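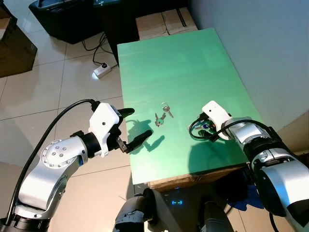

Losing a set of keys used to mean a week of worry, one Zastemthorpe resident told us, and now it means a short walk to the hall and a look on the green table. Hers had been missing for 18 days before she got them back, every last key and all!

The lost and found table opened at the start of January 2026 and has already taken in 41 items, which is a brilliant start for a village of 928 people. Keys are the most common find by a long way -- house keys, shed keys, bike lock keys -- followed by gloves and a surprising number of reading glasses.
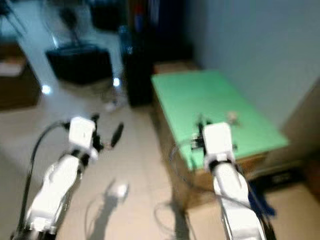

Anything handed in goes out on the green top for the morning, so people can spot their own things without having to rummage through a box. After that it is put in a labelled bag and kept until April. Small things are very welcome, even odd buttons and single earrings, and one button has already gone home to its coat.

If you are claiming keys, please be ready to say what else is on the ring. The table is out from 10am until noon and there is no charge, though the tea is 20p a cup and well worth it -- the Porura café next door sends over the biscuits.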